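The Flekitz connector is a small 20-pin port used on portable computers made by Sorkano. It carries digital video and a single audio channel over one cable. Sorkano introduced it as a thinner replacement for the Pons port, which had been fitted to the company's desktop machines and was too tall for its first notebooks.

The connector was designed by a team under Huguette Lebrun. The plug is flat on one side and has a shallow key on the other, so it can only be inserted one way up. A spring clip holds it in place. The clip is rated for 1,000 insertions, and the cable may be up to 5 meters long without a repeater. 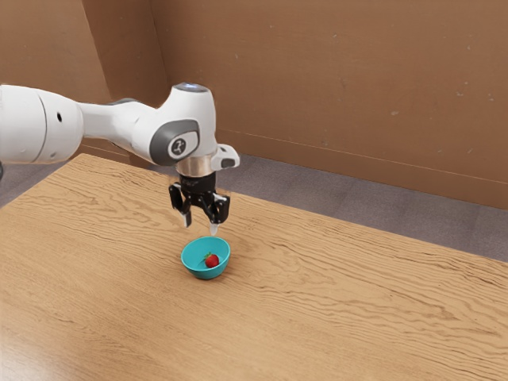 Flekitz ports do not supply enough power for an external display. Adapters were sold for VGA and DVI monitors. The VGA adapter contains an active converter and gets its power from a separate lead, while the DVI adapter is passive. Neither adapter passes audio.

The first notebook with the port was the Wevow 771. Early units had a firmware fault that left the external screen blank after the computer woke from sleep. An update released in May corrected this, and owners of 3,669 machines were offered a replacement board where the update could not be installed. 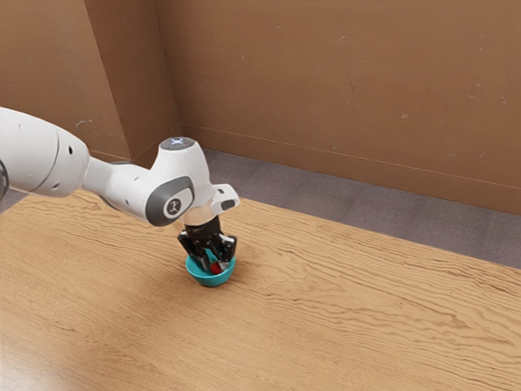
Later Wevow models kept the port but moved it from the rear edge to the left side. Josiane Leclerc, who took over the notebook line, dropped it in favor of a standard HDMI socket. Sorkano continued to sell the DVI adapter as a spare part.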